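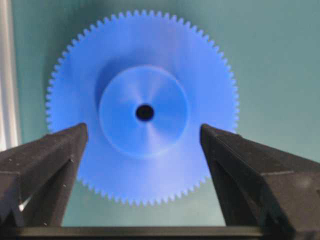
4. Setting the blade height on your Sengar lawn scarifier

Before you begin, do please give yourself a little time for this part. Most of the letters we get at Nelside come from people who rushed the height setting on a busy afternoon, and it really is a pleasant enough job with a mug of tea beside you!

1. Switch off at the wall and pull out the plug. Wait until the drum has stopped turning altogether.

2. Stand the machine on a level path or patio. Grass will do in a pinch, but the wheels sink and you'll end up a notch too low.

3. Fold the handle forward until it clicks, then press the red height lever inwards and slide it to position 1. It may feel stiff the first few times (ours in the workshop certainly did) and a firm push with the heel of your hand is quite all right.

4. Fit the collecting bag by hooking it over the rear bar. The bag holds 39 litres, and fills much faster than you'd think on a mossy lawn.

5. Plug in again and try a short strip somewhere out of the way, behind the shed perhaps. You want to see light scratches in the soil and plenty of moss in the bag. If hardly anything comes up, unplug and move the lever to position 2.

Note: Position 3 is meant for very thatchy lawns only. On new turf, leave the scarifier in its box for the first year and let the roots settle.

Caution: Never reach under the hood while the machine is plugged in. Wear stout gloves whenever you handle the drum, as the tines are sharp even after several seasons.

6. When you're happy with the strip, work up and down the lawn at a gentle walking pace, keeping the cable over your shoulder and behind you.

Spare tines are sold in packs under part number 340. Harish Solanki on our Nosthorpe parts desk will gladly help you find the right ones, any morning except Wednesday.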